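4.2 How the film reached its stations

Gudeta is a fifty-two-minute documentary about a women's climbing club, and its makers had assumed that finishing it would be the hard part. Our interviews suggest otherwise. The distributor, Usura, offered the film free of charge to 130 local public stations, and in the announcement that followed, the word "offered" had already become "broadcast on". Stations were under no duty to show it. By the end of November, 28 of them had.

We coded the reasons station programmers gave for taking the film or leaving it alone. The commonest reason for taking it was length. A fifty-two-minute film fills an hour once the pledge messages are added, and several programmers spoke of this quality with more warmth than they spoke of the climbing. Subject came second. Artistic merit was raised by seven programmers, two of whom, on further questioning, had not yet watched the film.

The audience side is harder to describe. Usura's figures treat a household as watching if the set is tuned to the channel, a generous definition that would count a sleeping dog. We therefore asked viewers to keep paper diaries of what went on in the room during the broadcast, including any changes to light, sound or temperature. Yabsira Moges, who read every diary twice, found that entries about comfort outnumbered entries about the film in the first quarter of an hour.

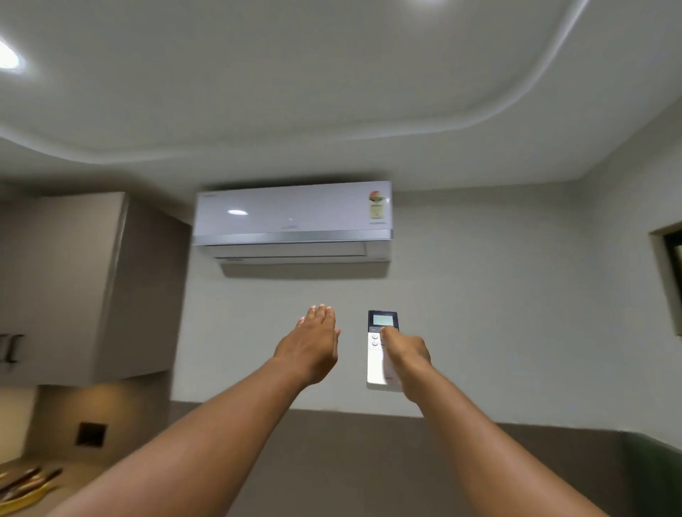
Figure 7. Remote control directed at a wall-mounted air conditioner.

Attention settled after that. Diaries mention the storm sequence more than any other part, and the interview with the club's founder hardly at all, although the director told us it was the reason she made the film. One viewer wrote "good boots" and nothing else for the full hour – we coded this as positive.

Timing mattered more than we had expected. Drornon, the largest station to take the film, placed it after a cookery repeat and kept most of the cookery audience. Pultik ran it at two in the morning and received a single letter, a complaint about the volume. Both stations appear in the distributor's list as equal successes, and in the strict sense of having transmitted the file, they were. We return to the difference between carriage and viewing in Section 5, where the diaries are set against the stations' own logs.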